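Cleaning Rubber Floor Mats

Updated September 22, 2025

Take the mat outside and shake it, then vacuum both sides. Grit left on the underside will scratch a painted or vinyl floor.

Mix a squirt of dish soap into a bucket of warm water and scrub with a soft nylon brush. Let the suds sit for 15 minutes and rinse with a hose. Skip bleach and solvents – they dry rubber out.

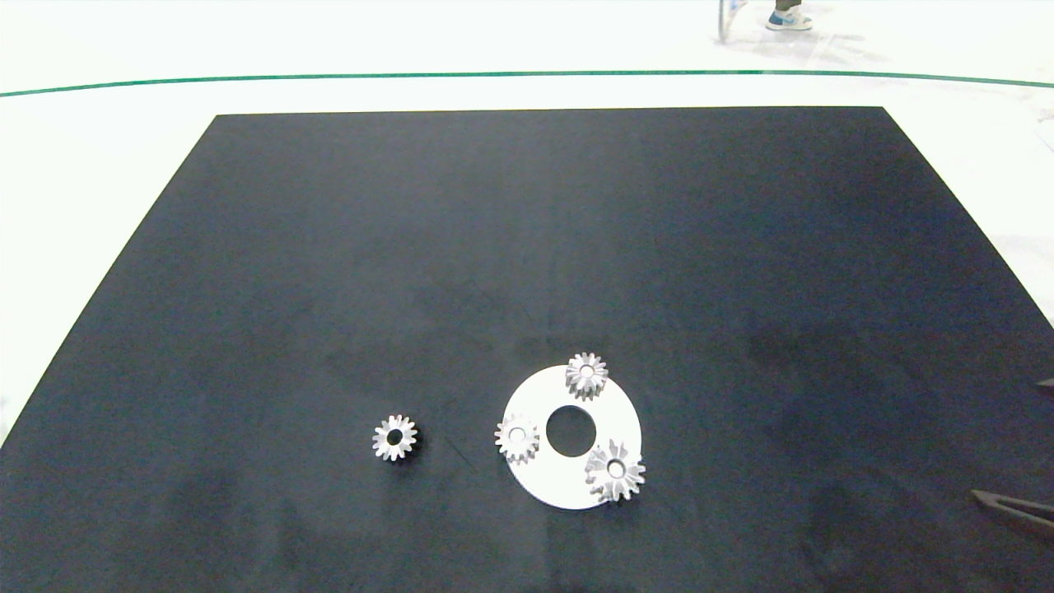 Scuffs and smudges show up lighter on a black mat.

For stubborn marks, use a paste of baking soda and water on a damp rag. Rinse twice.

Dry the mat flat and out of the sun. In August we left a Lauritsen mat over a fence all afternoon and the corners curled. Books set on the corners overnight took most of the curl out.

Mop the floor and let it dry before you put the mat back.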